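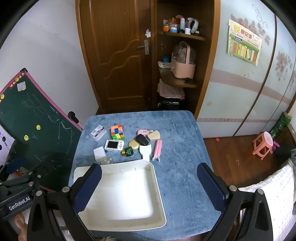
Hand-held gripper over the tray, jaws open, small items behind it on the blue cloth.

HAND-HELD GRIPPER, STATION 2
Pre-session inspection with comments
Checked by: Nuanchan Sangkhawat
Second look: Tshepo Zulu
Month: June
Cycle counter at start: 1,918

I went through the whole sheet this time, including the parts we usually skip, and I have to say this tool is holding up beautifully. Comments are longer than normal. Read the ones on pads and jaw travel before you pick it up.

1. FINGERS AND FRAME

1.1 Both fingers straight, no cracks at the root – OK
1.2 Silver screws near the tops of the fingers seated – OK
Comment: Every one snug. I used the short driver with two fingers on the handle and stopped at the first resistance. Please keep doing it this way! The old set got chewed up by somebody leaning on a long handle, and Tshepo spent a whole afternoon picking them out.
1.3 Edges free of burrs – OK
1.4 Mount tight, label readable – OK
Comment: Label says GenRobot.AI. Wipe it with a dry cloth only.

2. PADS

2.1 Left pad, texture sharp across the full face – OK
2.2 Right pad, same – OK, WATCH
Comment: I love these navy pads. They grab a glossy lid as happily as they grab cardboard. The right one has a tiny soft spot on the inner edge that you can feel with a thumbnail. Not a reject yet. Swap both together when it goes, never one side only, or the grip pulls off center.
2.3 Pads clean – OK after wiping
Comment: Lint again. The embossed cloth on the table is fuzzy and the pads pick it up, so wipe before the first grasp and at every break.
2.4 Spare pads in the Sasell box – NO
Comment: One pair short. Aaliyah Hiebert has the order.

3. JAW TRAVEL

3.1 Opens fully without a catch – OK
3.2 Closes evenly, both pads meeting flat – OK
Comment: Paper strip test passed at top, middle and bottom of the pads. Very pleased with this. Before the May adjustment the strip slid right out at the bottom.
3.3 No squeak – OK
3.4 Pivot grease due every 500 cycles – DONE
Comment: A dab of the Uken grease the size of a rice grain. Wipe off whatever squeezes out.

4. CAMERA

4.1 Lens clean – OK
4.2 Both pads in view with jaws open – OK
4.3 Picture steady when the tool is shaken gently – OK
Comment: Shuk-fan Tai asked whether we can skip 4.3 when the mount hasn't been touched. No, please don't. It takes a few seconds and a loose mount will ruin a full session.

5. TABLE AND ITEMS

5.1 Cloth pulled flat under the tray – OK
5.2 White tray sits level, rim tabs intact – OK
5.3 Items reachable without the fingers hitting the tray rim – OK
Comment: Good mix for grip checks. The cube is an easy grasp, the jar with the gold lid is round and wants to roll, and the white spatula shape lies so flat that you have to come in low. Go slowly on that one or the pad tips drag on the cloth.
5.4 Lids closed on anything holding small pieces – CHECK EACH TIME

6. SIGN-OFF

Result: PASS with one watch item (2.2) and one open item (2.4)
Battery at sign-off: 68 percent, charge at the lunch break
Next full check: at the next grease interval, or right away if the tool is dropped

Tshepo's note: Agree on the right pad. I'd run it until the spares arrive. Nice work on the pivots, smoothest I've felt them.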